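July 5, 2019

Gripper comparison, second half. Same arm and controller as this morning, only the fingers and mount changed. The Clukisell set came off at 44 cycles and the Okabe set went on. Task is still the canvas duffel: pinch at the zipper end, pull along the track, let go. Grip force at 6 N to start. 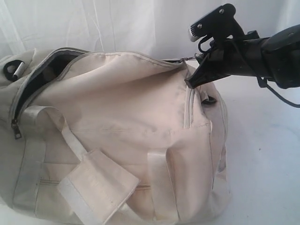

Okabe holds better on soft fabric but the fingers are wide, and approach angle matters more than I expected. Had to redo the waypoints twice. The cable wants a tie before we run overnight - Kári Brynjólfsdóttir is printing a clip.

Count so far is 162 cycles over both sets, 2 drops, both with Clukisell. Carol Sedgwick wants the same run with the Vinico camera before we decide.

To do: log force at release, recheck mount screws, ask Birnilero for spare pads.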